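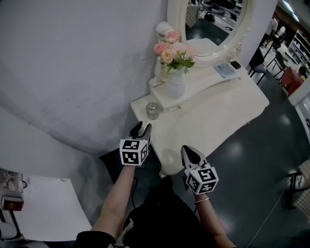
Projects > Korletey > Teaching by hand – FAQ

March, by Ekow Sulemana

What does the operator hold?
A gripper in each hand. White markers on top of the grippers are used to track hand position.

Does every episode count?
No. Of 927 episodes recorded at Skostholm, 642 passed review. Seidu Quaye keeps the rejection log.
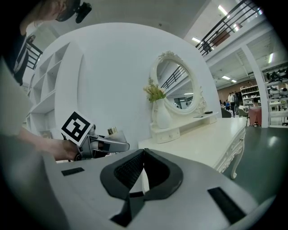 2 min read

Can small glass items be used?
Yes. A small clear glass with a gold-colored cap is held at the tip of the jaws. Close slowly and pause before lifting – fast closures are hard for the policy to copy.

Must the vanity table be cleared first?
No. The mirror and flowers stay. Reflections are part of the training data.

How many episodes does a new task need?
Plan on 100 per operator, then train in Pronon and check the result before recording more.

When is remote control the better choice?
When the motion depends on the reach limits of the arm itself. Teleoperation is run at Vodusville only, in blocks of 22 episodes.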